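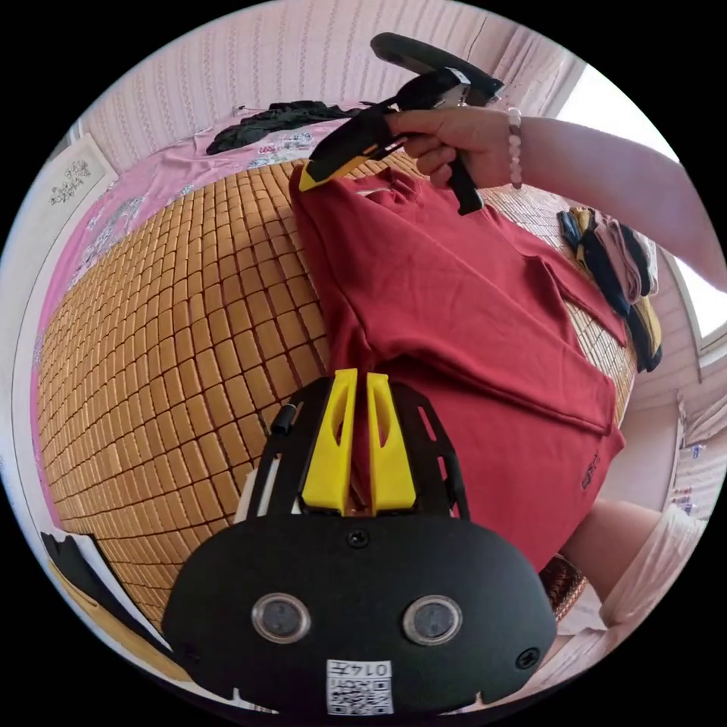
Régis Deschamps asked after the last revision whether the left and right units have to be calibrated as a pair, or whether one can be swapped out mid-trial. They have to be done as a pair. Step 4 has been reworded to make that clear.

Search this manual Enter keyword Go

Updated November
By Corina Kälin

Section 6: Comparing finger sets on the hand-held grippers

Use this section when you are trying out the Erora and Arkis finger sets on soft goods such as sweatshirts, towels and bedding. For rigid objects, go to Section 7.

Before you start

You will need two hand-held grippers, both finger sets, the 2 mm hex key, a charged Betow controller and a trial sheet. Clear enough room to lay a long-sleeved garment out flat. A bed or a large table is fine.

CAUTION: Power the grippers off at the controller before removing any finger. The jaw can close without warning while the encoder is resetting.

Fitting the fingers

1. Open the jaw fully and switch off the controller.

2. Undo the retaining screw on each finger and slide the finger straight out of the bracket. Don't twist it.

3. Fit the new pair with the tips pointing away from the housing. Tighten until snug, then a quarter turn.

4. Repeat on the second gripper, switch the controller on and run PAIR CAL. Both units must be connected. If either one is replaced during a trial, run PAIR CAL again and start a new sheet.

5. Squeeze and release each handle 30 times. The jaw reading should return to zero. If it is off by more than one count, go back to step 3.

Note: The Arkis tips are softer and need a longer settling time. Leave them closed for a full minute before taking the zero.

Running the comparison

6. Set the grip limit to 850 on both channels. This is a controller value, not a force.

7. Lay the garment face up and smooth out the sleeves.

8. Pinch the collar with one gripper and lift it until the shoulders clear the surface. Bring the other gripper in at the lower part of the garment.

9. Fold, set down and release. Record any slip, double pick or snag.

10. Do 29 folds with the first finger set, then change over and repeat with the same garment.

Note: Keep the lenses on the housing free of lint. Wipe them with a dry microfibre cloth between sets. Tie back curtains or change position if strong window light is colouring the recording.

Saving the results

11. Press STOP on the controller and wait for the green light before unplugging.

12. Copy the log to the McIver folder. A log that stops at 1,503 lines has hit the old firmware limit and is incomplete. Update the controller and repeat the set.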